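A Visit to the Hollmann Weaving Mill in Bedthorpe

Last updated: March
Print this page | E-mail this page

I wanted to see the Hollmann mill already for a long time, and in March our weaving circle could finally go. The train to Bedthorpe needs two changes, so we arrived a little late and the tour had started without us. Rosemarie Gerlach, our guide, was kind and began again at the door.

First we saw the yarn store. The wool comes on cones, sorted by color, and there are 270 shades on the shelves. I asked if they dye in the house. They do not – the last dye bath was closed when her father worked there.

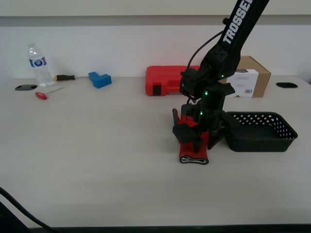 The weaving hall was very loud and we got ear plugs. One old loom has 685 warp threads and is used only for narrow scarves. Rosemarie showed us how to find a broken thread with the fingers, and I tried it too, but I was slow. In the next room the blankets are washed and brushed. It smelled of soap and wet wool, and I liked this room the best.

At the end there is a small shop. A blanket with a small fault in the edge costs 46 dollars, and I bought one in gray. The coffee is free, but the cake is sold out early. If you come by car, please park behind the church, the yard is for trucks.

Recent items
Wimetti: an afternoon with the lace makers
How to wash an old wool blanket
Members' evening: bring your own loom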